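Home | News | Events | Shop Hours | Contact

Print this page | E-mail this page

Penisitz Bead Swap comes back to Gidville in April, and it's bigger this time

GIDVILLE - I'm Wumpini Essien, I run the Penisitz bead shop on Lei Street, and I'm so happy to say the swap is on again! We're taking over the Stodside Hall for one long afternoon in April, with 32 tables booked (last spring we had 17, and I thought that was a crowd).

If you've never been, it's an easy day. You bring the necklaces you don't wear, the broken ones, the single earrings, the bag of odds and ends from your aunt's dresser - and you trade them with other people for theirs. No money changes hands at the swap tables. Admission is $4 at the door, kids get in free, and every adult ticket comes with a cup of tea.

A tray is the best way to carry your pieces in. Anything with a rim will do, and please put your name on the bottom.
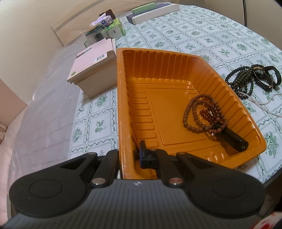

An orange plastic tray.

New this year is the restringing corner. I'll be there from 1 p.m. with thread, clasps and my good pliers, and I'll fix simple strands while you wait. Knotted pearls take me forever, so those will have to go home with me and come back the week after. We'll also have a table just for wooden beads, which so many of you asked for (you know who you are, and yes, I kept every note!).

Don't worry about untangling things before you come. I quite like a good tangle, and there's usually somebody at the next table who likes one even more.
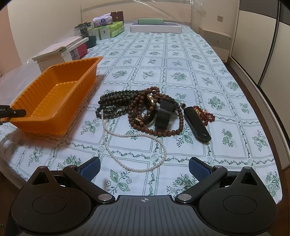
Dark greenish-black round beads and a reddish-brown wooden strand, tangled together on a leafy green print.

The first 300 people through the door get a little bag of glass seed beads from the shop. Doors open at noon and we pack up at 5 p.m. Parking is behind the hall, and the side entrance has a ramp.

To book a swap table or ask me anything at all, stop by Penisitz during shop hours.

Last updated: April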